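# The Bus to Premden

The last bus to Premden left Friesen at 11 and I was on it with my father's clock in a grocery bag. It was the kind that hangs on a kitchen wall, and it had stopped in December. My sister said any shop could fix it. The man in Friesen had taken the back off, looked in for a while, and told me to try the woman in Lillari, only she had closed her shop and moved to Premden to be near her son.

The fare was more than I expected. The driver watched me look for coins and then waved me through.

There were four other passengers. Two of them slept. A girl across the aisle was eating crackers from the sleeve and reading a thick library book, and every so often she turned back several pages to check something. At Lullon a man got on with a rolled-up rug and stood it in the seat beside him like a person. He put his hand on it when we took the curves.

I had not been to Premden since the funeral. The road was the same. The feed store was still on the left after the bridge, and the sign at the county line still said 429 feet, which my father used to read out loud every time we passed it. He never said anything else about it. He just read the number and kept driving.

The girl asked what was in the bag, so I showed her.

"Does it work?" she said.

"No."

"How much would a new one be?"

I told her 15 dollars, maybe less. She thought about that and went back to her book.
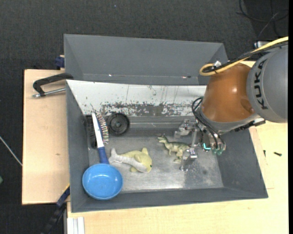
## Tuesday

The woman lived on the second floor over a laundry. She was older than I had pictured and she did not ask me to sit down. She laid the clock on a dish towel, took out the four screws, and set them in a saucer.

"Who had this open before me?"

I said the man in Friesen.

"Before him."

I said my father might have. He had fixed most things in the house at one time or another, and some of them he had fixed twice.

She tipped the clock toward the window. A strip of cardboard had been folded small and wedged in beside the works, and on one side of it I could see part of a phone number in his writing. She took hold of it with tweezers and then stopped.

"If I do this right, the cardboard comes out," she said. "I'd put in a proper spacer. It would run nearly 200 days on a battery."

"And if you leave it in?"

"Then it'll run until it slips again. Could be a month."

Her son came up the stairs with a laundry basket and said hello to me as though I came every week. He went through to the kitchen and started putting plates away. I asked her to leave the cardboard in. She shrugged and pushed it a little farther down with the end of the tweezers, and the second hand went forward.

She wouldn't take money for that. I left ten dollars under the saucer when she got up to find me a better bag, and she found it before I reached the door and gave it back.

I had an hour until the bus. I sat on the bench outside the laundry with the clock in my lap and set it by the one at the bank across the street. When the bus came it was the same driver. I had the right change this time, and I paid him for both trips.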